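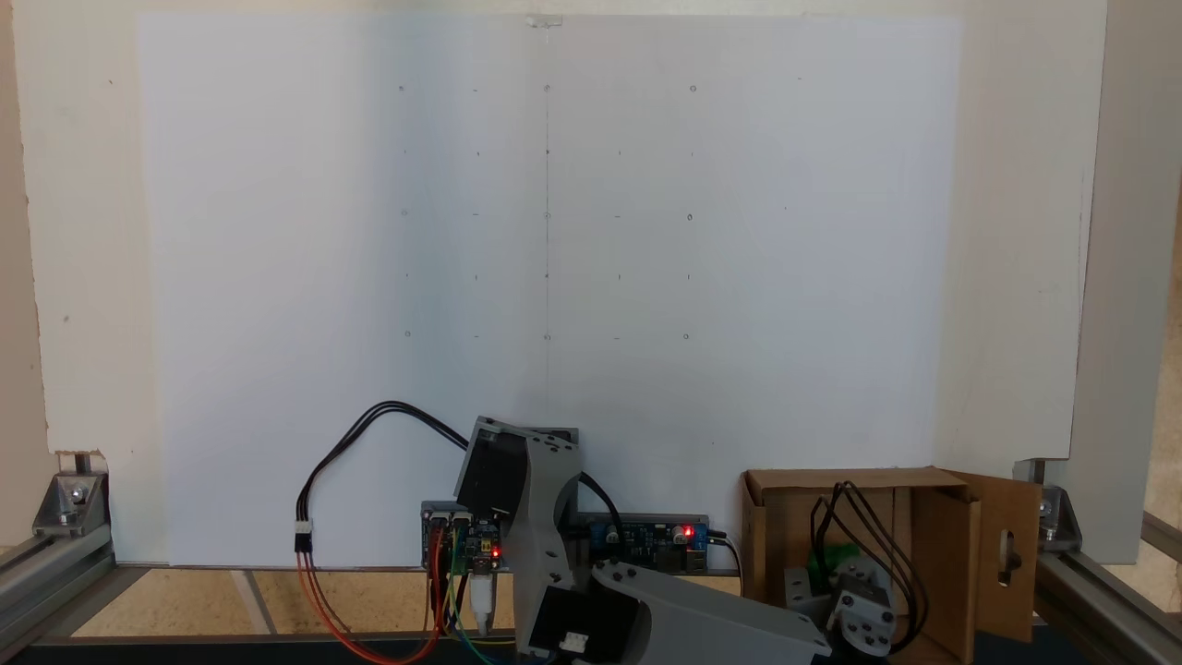 Figure 3. The arm at the drawing board, with the calibration sheet taped up.

Setting up the cell

We named our cell Plendenel, and setting it up was easily the best part of the term! The links are 3D-printed, which meant we could change one in the evening and have a new version by 9 the next morning. The board is held in an aluminum extrusion frame, and we squared that up before touching any software. If the frame leans, every correction you make later is wrong too.

The two electronics boards sit on the ledge behind the arm. Our first layout had them on the table, and the servo wires kept snagging on the elbow. Now the black bundle goes over in a wide loop to the top servo and leaves the joint room to move (we tried a tighter one in June and pulled a connector out twice).

Calibration

The test pattern has five rows. Circles go in rows one, three and five, small dashes and dots in the rows between, and the pencil line down the middle gives us a reference for the center column. We run the arm to each circle, note the offset and type it into a table in the Lumbao control script. Replacing a servo means doing the whole sheet again.

Looking after it

Our routine, copied from the Wimthorpe lab handbook and trimmed a bit:

Check the bracket bolts before the first run.
Push every servo plug home with the power off.
Put up a new sheet after 70 runs.
Swap the elbow servo at 800 runs, even if it still sounds fine.

We had planned on 1000 for that last one, but the Hindov team next door wore theirs out sooner and we took the hint. Next term we want to redo the cable clips and print a stiffer upper link.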